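Grimgate coat drive passes last year's total

The winter clothing drive in Grimgate has taken in 2,595 items, with collection set to continue through the end of March. Organizers said fleece made up a large share of this year's donations, including pants, pullovers and robes.

Dexter Strickland, who coordinates the drive, said 212 bags came in through the Greenberg library branch alone. The Vitinley drop-off point, open for the first time this winter, brought in 159.

"People are giving us good clothes," Strickland said. "What slows us down is sorting. A bag that arrives folded takes a minute. A bag that arrives in a ball takes ten."

Donors are being asked to wash and fully dry fleece at home, then lay each piece out flat before folding it. A bed works well for larger pieces - most tables are too narrow. Creases should be smoothed by hand from the waistband or collar down, and care tags left in place so sorters can read the size.
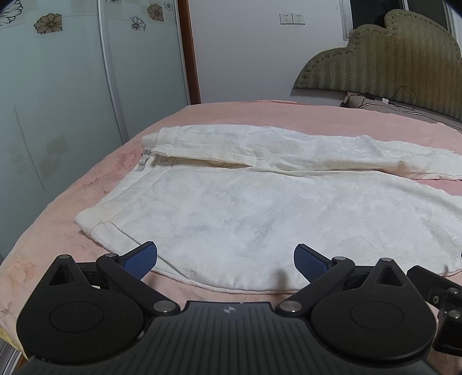

Where to bring donations

Bags can be left at the Greenberg branch until 6 p.m. or at the Vitinley community hall until 8 p.m. The Plarnitz fire station is no longer a drop-off point, and bags should not be left outside its doors.

Coats, fleece, hats and gloves are accepted in all sizes. Shoes, bedding and single gloves are not. Each bag should be tied shut and marked adult or child.

So far 194 households have signed up to receive clothing. Sign-up forms are available at both drop-off points, and no proof of address is required. Pickup starts in April at the Vitinley hall, and families will be contacted by phone with a time.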